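April, evening
By Dzifa Issahaku
2 min read

In at seven to find the cell still down from yesterday. The right hand had been closing late on the small parts, and Luana had left a note asking me to go through the finger tension before anyone ran another cycle. The counter stood at 1,020 since the last service. We are supposed to get to 3,000 between them, so this one has come early.

I took the covers off the right wrist first and cleaned out the dust. One of the finger tendons was slack. I took up the slack a little at a time, moving the finger by hand after each turn, until it felt the same as the ones beside it. Then I retightened the shell screws, which I had meant to do last month. Reinaldo read me the torque settings from the Griveck manual because my hands were greasy. After that I homed both arms and brought them in over the board at low speed. 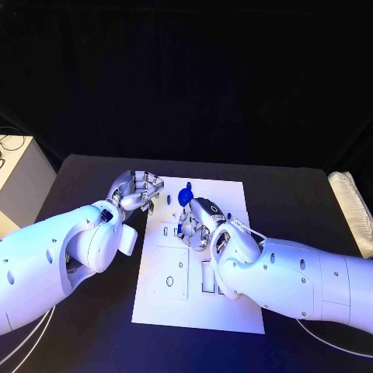

Both hands over the task board, with the blue peg upright on it.

The left arm needed nothing except a wipe. The right was off at the wrist by roughly 2 mm, so I redid the zero and saved it as offset file 173. The old file is still on the drive in case Tamás wants to compare.

I also moved the board clamp on the list for next week. It wants new rubber. Burmont say the pads are in stock but they come by way of Guimarães, and the last lot took ages.

Ran it slowly before lunch and again after, at half speed. The thumb still makes a faint click when it opens. I could not find where it comes from and have written it in the log. Kęstutis has the cell from tomorrow morning and knows to leave it at half speed until Luana has heard it.

Home by six. Need to buy more wipes.

4 comments · 11 shares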